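Workshop tips: when the gripper drops things

Mine let go of a jar of wood screws in January, from a decent height, on to a tiled floor. I blamed the motor, the spring, the software and finally Malcolm Penrose, who had been the last to borrow it. The fault was the pads.

Grip pads fail slowly and then all at once. Dust gets into the surface, the edges fray, and one day a smooth jar slides out as if buttered. Check them before you touch any settings. 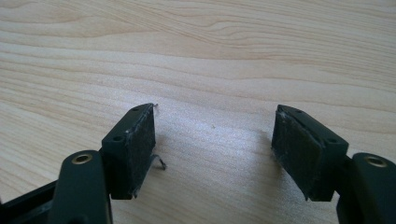 First, switch off and take the battery out. Tímea Bognár skipped this step and has a blue thumbnail to show for it.

Brush the pads with a dry toothbrush, then lift the dust with parcel tape. No oil, no furniture polish — yes, I tried it. Snip stray threads with nail scissors; pulling them brings half the pad along.

If an edge has lifted, replace both pads. One new and one old will twist whatever you pick up. Scrape off the old glue, rub the plastic with 400 grit and leave the new pads overnight under a clamp. I also tried 2000 grit, which gave me a lovely shine and no grip whatsoever. 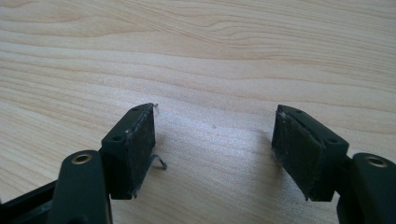 Fingers open, both pads dusty, fluff at the edges.

Test with something you dislike. I use a Grivholm mug. Keep your feet out from under it and don't lift glass until the mug has survived a whole afternoon.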